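Chapter 2
Inside the Workstation: Finding Your Way Around the Board
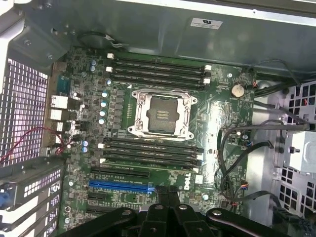 2.1 Before you touch anything

Power off, cord out, side panel off. Then look. Most mistakes in the Pritbridge repair lab come from people who skip the looking.

Start at the processor socket, middle of the board. On the Dell board at the start of this chapter it's empty, with a silver bracket around it and a screw at each corner. Memory slots above, memory slots below, nothing in them. Learn the white latches now, you'll be opening them a lot in section 2.3.

Next, expansion slots. Under the lower memory. Long black one, long blue one, then two short ones. Color is the maker's choice and not a standard, so dont guess the slot type from it. Check the manual.

Coin-cell battery: upper right on this board. Other boards, other places. It keeps the clock and the setup settings alive when the machine is unplugged. Ports are on the far left, serial near the top, USB and network under that.

2.2 Words you need

Socket. Holds the processor. Never touch the contacts.
Chassis. The metal case.
Capacitor. Small can that stores charge. A domed top usualy means trouble.
Choke. Small coil, smooths the current.

Try it: sketch the board from memory, label socket, memory, slots, battery, ports. Compare with the photo. Fix it in a different color pen. Marlene Buschmann's parts chart is on page 114, use it for the names.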